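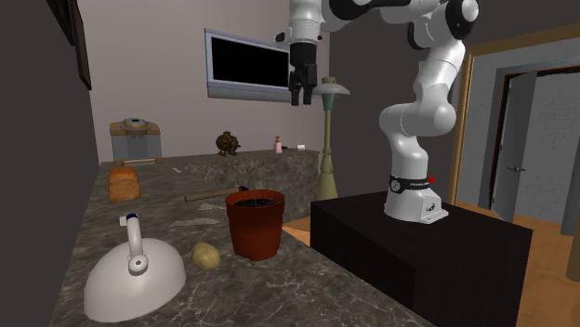
Counter clearing, sim kitchen - June, late afternoon

Scene is the Uloditz layout again: kettle at the front corner, potato, flower pot with soil in it, bread further back. Arm on the pedestal, gripper open over the counter.

Job today is to move the pot without tipping it. Budget is 30 tries. The Jesard policy trained on 754 demos, and I still don't trust it near anything with a rim. Potato next, then the kettle by its upright handle.

Mwakyusa's write-up claims 96 percent on "kitchen tidying". Their counter had two things on it, both boxes. I'd call that sorting - my kitchen never looks like that.

To do:
- check how heavy the soil is set, it may be zero
- move the stick from behind the pot for half the tries, leave it for the rest
- log spills as failures, even if the pot lands upright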